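Samell Teleop: Frequently Asked Questions

What do I need to record a demonstration?
A headset with two hand controllers, or a 3D mouse for each arm. Keyboard control works for single-arm tasks but is too slow for door and picture tasks.

Do I need a physical robot?
No. Every task in the Brokolum set runs in simulation. Recordings made on hardware use the same file format, with joint positions, gripper commands and camera views stored at each step.

How many demonstrations does a task need?
We suggest 100 for a first training run. The house tasks currently hold 3,134 accepted demonstrations across 32 tasks.

Can I pause while recording?
Yes. Hold the left menu button. Idle steps longer than two seconds are trimmed on upload.

Why was my demonstration rejected?
Usually a joint limit, a dropped object, or a gripper passing through a surface. The log gives the step number. Re-record from the last saved state if the fault comes after step 294; otherwise start over.

Which views does the operator get?
One from above the torso and one behind the fingers of each gripper. The torso view is for moving through the room. Switch to a gripper view before closing on anything thin, such as a picture frame.

Gripper view, torso view, gripper view: 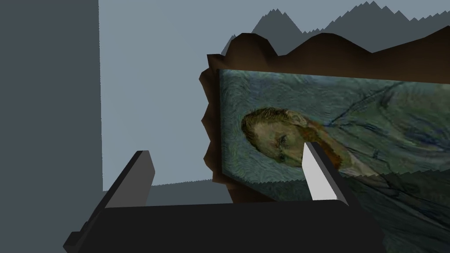
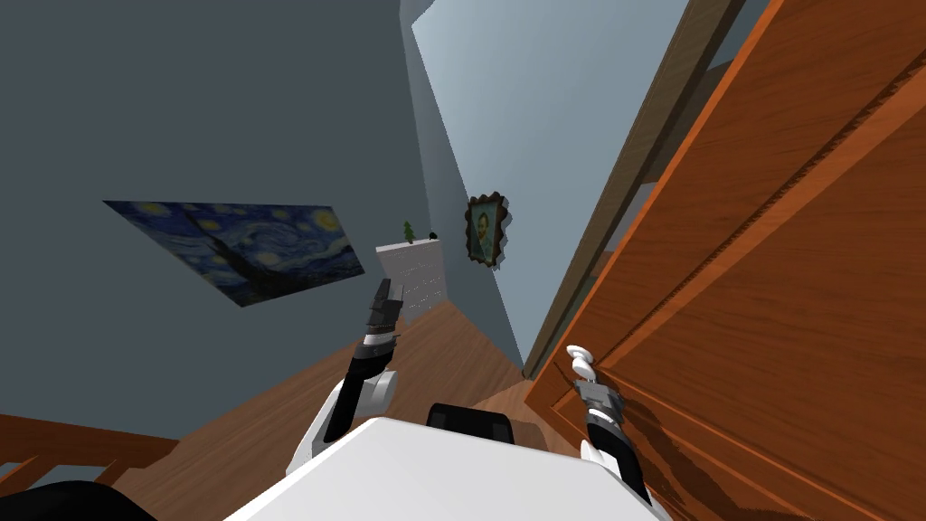
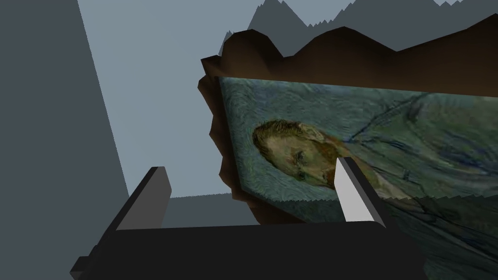 Can I change the view angle?
The torso view can be tilted in Settings > Cameras. Gripper views are fixed to the hand and turn with the wrist.

Are Valstead controllers supported?
Yes, from version 4. Fukuda gloves are in testing and do not yet report finger force.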